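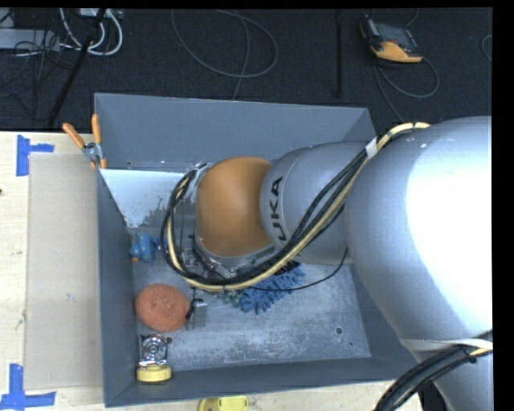
Westutdale LGBTQ Staff Network
Minutes, February 14, 2020

**Present:** 32 members, 4 by phone. Quorum met.

**1. Previous minutes**
Approved with one correction: the name policy draft went to HR at the Skota site, not the Marchetti building.

**2. Name and pronoun records**
HR has agreed to let staff change their display name in the directory without a legal document. Payroll and insurance records will still carry the legal name. Members asked whether the old name stays visible in email history. It does at present. The chair will ask IT for a date when this can be fixed.

**3. Family leave**
The current wording says "mother" and "father" throughout. The working group proposed "parent" and "birth parent." One member pointed out that adoption leave is still 2 weeks shorter than birth leave, and that changing the words won't change that. Agreed to send both points to HR as separate requests.

**4. Ally training**
The session run by Jernatent was well attended, but several people found it too basic. Two members felt the section on bisexual coworkers was rushed. Motion to ask Jernatent for a longer follow-up session: carried, three against on grounds of cost.

**5. Budget**
Balance is $2,276. No spending approved until the training quote is in.

**6. Other business**
- The poster by the Skota break room has been taken down again. Reported to the site office.
- Mailing list: people who have left the company need to be removed.

**Actions**
- Chair: email history question to IT
- Working group: leave requests to HR
- Secretary: training quote, mailing list

Next meeting in March, Marchetti building, second floor.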